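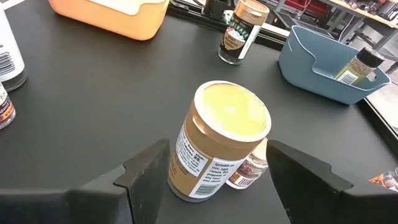 起票者：Mawar Pelupessy（Wijaya 双腕操作グループ）
担当：Ifeoma Ibrahim（Flaltby 収録ツールサポート）
区分：データ収集／学習　状態：解決済み（経過観察）

件名：瓶の仕分け方策で、大きい瓶だけ指が閉じるのが早すぎる

お世話になっております。Wijayaのマワルです。前回はキャリブレーションの件で本当に助かりました。また長くなってしまいそうなのですが、順を追って書いたほうがきっと話が早いと思うので、お茶でも飲みながら読んでいただけるとうれしいです。

やっているのは、机の上に散らばったスパイス瓶を双腕で拾って、まわりのプラスチックの箱に入れていく作業の模倣学習です。遠隔操作で集めた2,755エピソードを使って、Heltside（うちの方策モデルの内輪の呼び名です）を学習させています。入力は左右の手首カメラと固定カメラの映像に関節角を足したもの、出力は少し先までの行動列です。収録と時刻合わせはFlaltbyにすっかりお任せしています。

困っているのは、胴の太い瓶に手を下ろしていくときの動きです。細い瓶はよく取れるのに、太い瓶になると、指が胴の高さまで降りきらないうちに閉じ始めます。そのまま蓋の縁を上からつまむような形になり、運がよければ持ち上がりますが、たいていは押して倒します。同じ初期配置で7回試して、4回がこの失敗でした。残りは取れたものの、見ていて胃がきゅっとなる取り方でした。

最初に疑ったのは蓋のてかりです。淡い色の丸い蓋は天井の照明をよく拾うので、手首カメラが近づくと上面だけが白っぽく明るくなります。方策がその明るいところを「もう着いた」の合図として覚えてしまったのかな、と考えました。Prasetyoも同じ意見で、二人ですっかりその気になり、色と明るさの拡張を強めて学習し直したのですが、結果はほとんど変わりませんでした。自信があっただけに、その日はちょっとしょんぼりして帰りました。

次に、教示データの偏りも調べました。操作する人によって、太い瓶に近づくときの癖がかなり違うんです。Faizalは真上から静かに降ろしますし、私は斜めから寄せてしまうことが多い。そこで私の分を抜いて学習してみましたが、早く閉じる癖は残りました（私のせいでなくてほっとしたのは内緒です）。

ここから先は手詰まりなので、ログ一式を共有フォルダに置きました。何か気になるところがあれば、どんな小さなことでも教えてください。

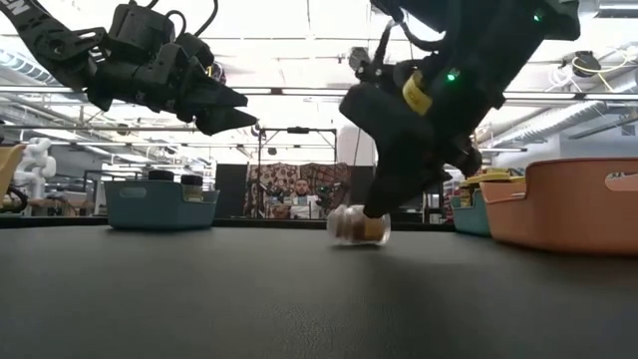 書き忘れていたことをひとつ足させてください。倒れた瓶をつかむ動作も教示に入れてあって、こちらの成績は悪くありません。横になった瓶に行くときは、操作者がみんな用心して動きを遅くします。指を寄せる前にいったん止まる人もいます。立っている瓶では、慣れてくるとどんどん速くなります。この速さの違いが関係あるのかどうか、私には判断がつきませんでした。

――Ifeomaより返信

マワルさん、詳しく書いてくださってありがとうございます。お茶は二杯目に入りました。最後の追記がとても大きな手がかりになったので、どうか次回も遠慮なく長く書いてください。

ログを拝見して、時刻合わせの設定が気になっています。手首カメラの映像に付いている時刻が、撮影の瞬間のものか、収録用の計算機に届いた瞬間のものか、設定ファイルからは読み取れませんでした。もし届いた時刻が付いているなら、映像は関節角に対して遅れて記録されます。ゆっくり動いている間は遅れても絵がほとんど変わらないので害が出にくく、速く降ろしているときほど、まだ高いところにいる絵と「閉じる」という行動が組になってしまいます。症状とよく合うように思います。

確かめるには、次の手順をお願いできますか。

手首カメラの前で、指だけを速く開閉させて収録します。腕は止めたままで構いません。次に、映像から指先の間隔を取り出して、関節側の開度と重ねてください。最後に、片方を一フレームずつずらしながら、いちばんよく重なる位置を探します。左右は別々に見てください。配線の経路が違うと、遅れも左右でそろわないことがあります。

お手数ですが、再学習はこの結果が出るまで待っていただいたほうが、計算資源にもみなさんの気持ちにも優しいと思います。

――マワルより返信

やりました！ そして、出ました。右手首の映像が、関節角に対してきっちり3フレーム遅れていました。左はそろっています。右だけです。Faizalと画面の前で変な声が出てしまい、隣の班のMyleneが心配して見に来てくれました。

そう思って失敗の記録を見返すと、早く閉じていたのは右腕が担当した瓶ばかりでした。太い瓶を右に任せることが多い配置だったので、私たちは「太いからだ」と思い込んでいたわけです。太い瓶は指との隙間が少ないぶん、ずれの影響が出やすいというのもあるでしょうけれど、腕ごとに分けて集計するという当たり前のことを、最初にやっておくべきでした。反省しています。

原因は、右手首カメラの取り込みだけが古い設定を読みにいっていたことでした。春にRurkanceの中継ソフトを入れ替えたとき、左だけ新しい設定に直して、そこで満足してしまったようです。直したのはたぶん私です。

収録済みのデータについて、ひとつ相談させてください。全部撮り直すのはさすがにつらいので、右手首の映像を前に詰めて使えないかと考えています。エピソードの末尾は映像が足りなくなるため、そこは切り落とすつもりです。研究として、この補正をしたデータをそのまま使っても筋は通るでしょうか。 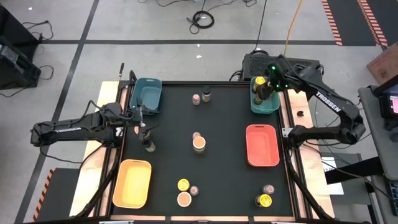

それから、評価用の初期配置も作り直すことにしました。太い瓶が右側に寄らないように、瓶の種類と置き場所の組み合わせを入れ替えます。箱は四隅のあたりに置いたままにして、瓶のほうだけを動かします。左右が同時に働く場面も残しておきたいので、両腕の受け持ちの境目にもかならず瓶を置くつもりです。

――Ifeomaより返信

見つかってよかったです。こちらまでうれしくなりました。

補正については、遅れが収録の全期間で一定だったと言えるなら、詰めて使って問題ないと考えます。逆に、途中で遅れが変わっていると、いまの補正では別のずれを作ってしまいます。幸い、どのエピソードにも瓶をつかむ瞬間が入っていますから、そこを目印にすれば、指の開閉検査と同じ計算を過去のデータにもかけられます。古い日、中ごろの日、新しい日から抜き出して比べ、値がそろっていることを見てから全体に適用してください。

もうひとつ、元データは上書きせず、補正後のものを別の版として保存しておくことをおすすめします。論文に書かれるときも、遅れの測り方と末尾を切ったことの両方を載せておくと、あとから再現する方がとても助かります。

――マワルより返信

ご助言どおりに進めました。抜き出した日はどれも同じ遅れで、入れ替えより前の日にはずれそのものがなかったので、そこは補正の対象から外しています。境目の日がひとつだけ怪しかったため、思い切って丸ごと除きました。

補正した版で、ほかの条件は何も変えずに学習し直し、もとの初期配置でまた7回まわしました。太い瓶を早く閉じてしまう失敗は一度も出ませんでした。指が胴のところまですっと降りて、それから落ち着いて閉じます。Prasetyoは「別の子みたいだ」と言っていました。箱に入れるときに縁へ軽く当てることはまだありますが、これは以前からの別の課題なので、別の票に分けます。

新しい初期配置での評価はこれからです。回数も少ないので、仲間内では「直った」と言いつつ、報告書には早閉じが再現しなくなったとだけ書いておきました。蓋の反射についても、影響がないと言い切れる実験はしていません。照明を変えた条件を足して、改めて調べるつもりです。

指の開閉検査は、収録を始める前の決まりごとに加えました。左右それぞれ、値をログの先頭に残しています。検査のスクリプトも共有フォルダに入れたので、よければFlaltbyの手引きに使ってください。変数名がひどいのは、どうか大目に見てくださいね。

――Ifeomaより

スクリプト、ありがたく頂戴しました。変数名は少しだけ直させていただきます。次の収録分の検査値が届くまで、この票は経過観察のまま開けておきますので、値がずれていたらここに書き込んでください。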